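About Bresadico

Bresadico packs, wraps and stores soft furnishings for furniture makers and small retailers. The work covers seat pads, mattress toppers, cushions, bolsters and covers, from the point where they leave the sewing room to the point where they go onto a truck. We do not manufacture and we do not deliver. Both of those jobs are handled by the customer or by a carrier the customer chooses.

The company started as the packing department of Ziladlow, a maker of upholstered benches. When Ziladlow moved to a smaller building, the packing work was set up as a separate business under Sulastri Nasution, who still runs it. The name was taken from an old stock code. Ziladlow remains a customer and is billed on the same terms as everyone else.

What we handle

Most items arrive flat and uncovered on a cart. Each one is checked against the order sheet for size, fabric code and seam faults before it is wrapped. Pale fabrics are checked under the overhead lights from two sides, as a crease and a weak seam can look alike from one side only. Creases that will relax on their own are noted and left. Creases that run across a seam are steamed, and the item is held until the next shift before it is wrapped.

Wrapping is done in clear film with a paper or board insert, depending on the weight of the item. The insert carries the label and keeps the film from pulling tight at the corners. Film is cut to length from the roll. We stopped using pre-cut bags for anything over single-mattress size – the bags left too much slack, and the slack tore on the cart edges.

Offcuts of film and board are separated at the bench. Film goes into one bin and board into another, and mixed pieces are pulled apart by hand before they go anywhere. A single shift can leave a lot of loose wrapping on and around the work surface, so the bench is cleared before each new order is opened.
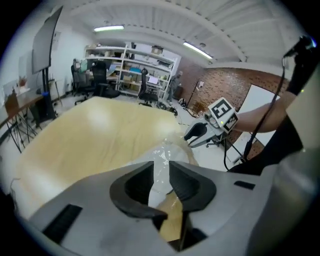
Boxes, bins and small supplies are kept on open shelving so that stock can be checked without unpacking it. Bins are assigned by supply type and not by customer. Tape, blades, labels and spare inserts each have a fixed shelf position, and the position list is reprinted whenever something moves. Office chairs and desks share the floor with the packing work. Order sheets are entered on a laptop at the desk as each order closes, which has cut the number of sheets lost between the bench and the office.

Capacity

Standard capacity is 200 wrapped items per shift. Storage holds 1,000 items flat, or nearly 3,000 if they are cushions of the smallest size. Orders above these limits are split, and the customer is told the split dates before the first cart is accepted.

The lead time is 6 working days from the arrival of the goods. Orders received during July take longer, as most of our customers clear stock in that month. Rush work is accepted when a bench is free. The surcharge is fixed and is printed on the rate sheet.

Materials

Film is bought from Christodoulou in two gauges. The lighter gauge is used for covers and cushions, the heavier one for anything with a foam core. Board inserts are cut in-house from flat sheet. Customers may supply their own printed inserts if these match our template, which can be requested from the office. Inserts that are undersized shift inside the film and will be replaced with plain ones at cost.

We do not vacuum-pack. Several customers have asked for it, and trials on foam-core pads gave uneven recovery at the edges after storage. The trial notes are available on request.

Returns and damage

Damage found on arrival is recorded on the order sheet and reported the same day. Damage found after wrapping is treated as ours unless the sheet says otherwise. Rewrapping of returned goods is charged at the standard rate, with the old film removed and sorted by us.

Location

We are in the Bencombe building, ground floor, with cart access from the rear yard. Deliveries should use the rear entrance – the front door is too narrow for a loaded cart. Visitors sign in at the desk and are asked to keep bags and coats off the work surfaces.

Page last revised 9/15/24.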